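Trorach Cricket Club Names Squad and Opens Gates for October Twenty20 Weekend at Ukby

UKBY - Trorach Cricket Club is delighted to announce its squad for the Rumell Twenty20 Shield, which comes to the Mikkelsen Ground in Ukby this October, and to invite everyone in town, whether you know a googly from a garden gate or have never watched an over in your life, to come along and spend the day with us.

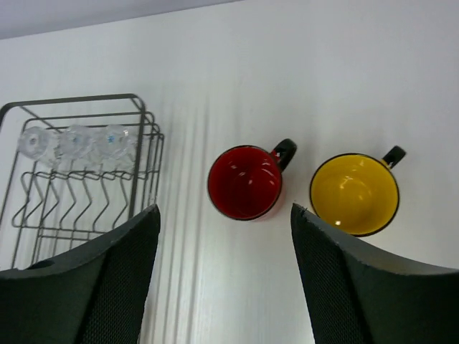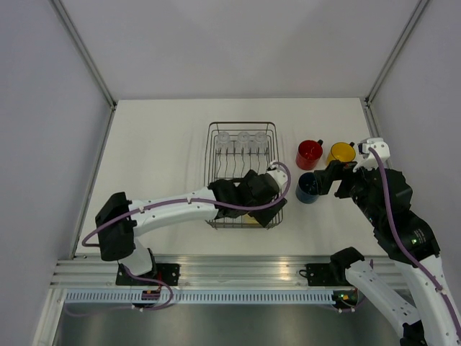
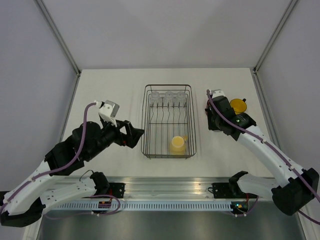

Mugs and a wire dish rack on a white tabletop.

Leif Overgaard will captain the side for the second year running, and he takes over a team that has changed a good deal over the summer. Hanyu Ding returns from a shoulder injury to open the batting, and we could not be happier to see that name back at the top of the scorecard. Ding made 346 runs in last season's league, and those of us who sat through the rain at the final home match will remember how much we missed that steady left hand when the chase began to wobble.

Matěj Bednárik, our leg spinner, has moved up from the second eleven after a very fine run of form and will share the bowling with Grímur Þórarinsdóttir, who swings the new ball both ways and has promised to keep the no-balls down this time.

"We lost this shield by two runs last year, and I would be fibbing if I told you I hadn't thought about it every week since," said Overgaard. "But it's a happy group, the fielding has come on enormously, and playing at home in front of people you see at the grocery store is a lovely thing. I just hope they're kind to us on Monday morning's school run - or whichever morning it is we have to face them!"

Four teams will take part, with two semifinals followed by a third-place match and the final. The first ball will be bowled at 10 a.m., and gates open an hour before that. The ground had its outfield leveled and reseeded in the spring, and the square is in the best shape we have seen it for many years.

Last year's tournament drew 2058 spectators, a record for the club, and we would dearly love to beat it. Admission is free for children, and season members should bring their cards to the north gate.

"People turn up for an hour and end up staying until the shadows reach the sightscreen," said club president Kolbrún Kragh. "Bring a blanket, bring your grandmother, and do clap for the visitors too, as they will have come a long way."

Parking is limited on the ground side of the road, so please walk or share a ride if you can. Anyone wishing to enter a junior team in the lunchtime games may sign up at the clubhouse.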